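Desk tidying

Desk tidying is the sorting, returning and storing of the small articles that collect on a writing or work table. It is usually treated as a branch of household or office organization, separate from cleaning (the removal of dust, ink and marks) and from filing, which deals with papers. The articles concerned are mostly pens, markers, pencils, erasers, clips, nail files, small blocks and bottles, and other objects that can be picked up between the fingers.

Terminology

The phrase is used both for the daily clearing of a table, sometimes called a reset, and for the less frequent reorganization of the places where articles are kept. In British usage a "desk tidy" is also a container, usually a cup or tray with sections. American catalogs more often use "desk organizer" or "desk caddy" for the same item. Articles without a settled storage place are called strays in some office handbooks, and a surface holding only strays is said to be unsorted.

Sorting

Most written methods begin with sorting by use. Writing instruments are placed together, then divided again by type, so that fountain pens and ballpoints are kept apart from markers and highlighters. Personal care items such as nail files and tweezers form a second group, though in shared offices they are commonly moved to a drawer or bag. Pieces that belong to no group, including offcuts of cork or wood, erasers and loose caps, are held back until the end.
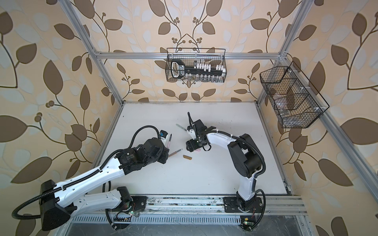
Opinions differ on whether color should play any part in the process. The Mundura method, named for the stationery firm that printed it on the inside lid of its pencil boxes, sorts by type only. The method taught in the Brarkel evening courses sorts markers by color after they have been sorted by type, and gives each color a fixed position. Kimutai Rashidi, who taught the Brarkel course, held that color order made a missing marker easier to notice, but did not recommend it for sets that were in use by several people at once.

Capped instruments are checked before they are put away. A marker with a loose cap may dry out, and an uncapped pen may stain the lining of a box or the table itself. Fountain pens are normally stored with the nib up or lying flat. Many felt-tip markers are better kept horizontal, particularly those with a tip at each end.

Storage

Storage for small articles is divided into surface, drawer and wall storage. Surface storage includes cups, trays and stands. It keeps articles within reach but takes up part of the table. Drawer storage removes them from view and usually depends on inserts, without which the contents slide together. Wall storage uses hooks, rails, pegboards and hanging baskets, and leaves the table free.

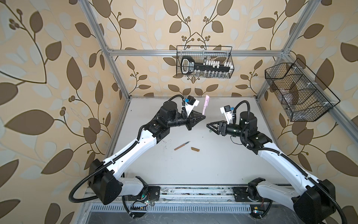
Wall baskets are made in plastic, woven fiber, solid sheet metal and wire mesh. Mesh is widely preferred for mixed small articles, as the contents can be checked without taking the basket down. A rack or holder may be set inside a basket to keep narrow items standing. Two black wire-mesh baskets on adjoining panels can divide the work between them: the one on the back panel takes a rack-like holder with a row of small white pieces upright along it, while the larger one on the right panel is split into compartments by thin wire dividers and attached with small white clips. Placing baskets on a boldly patterned background, such as a wallpaper of large leaves and berry clusters, makes the outline of pale or clear contents harder to pick out, and labels are then of some help.

Very fine articles, including pins and pen refills, can pass through open mesh and are put in a lidded box first. Baskets are hung low enough to be reached from the chair but clear of the elbows. Heavier contents are placed toward the bottom.

Routines

Household guides commonly give the daily reset a fixed time, most often the end of the working day. The Rweyemamu schedule allows seven minutes and is divided into 2 passes, the first to collect strays and the second to return them. A full review of baskets and drawers follows once a season.

Akinyi Odera compared table contents before and after the schedule was introduced in the shared offices at Drornuldale. The largest table held 78 small articles at the first review, more than half of them writing instruments. Odera reported that duplicates accounted for much of the total and advised that each user keep no more than two pens of the same color within reach. The office adopted the limit for shared tables but left private desks alone.

Criticism

Some writers on office work have argued that strict tidying interrupts tasks that are still in progress – drafting, model making and color work in particular – and that tools in current use should stay out overnight. The Mundura leaflet allows for this by setting aside one tray, known as the open tray, whose contents are not sorted.

See also

Desk organizer
Drawer insert
Marker pen
Pegboard
Wire mesh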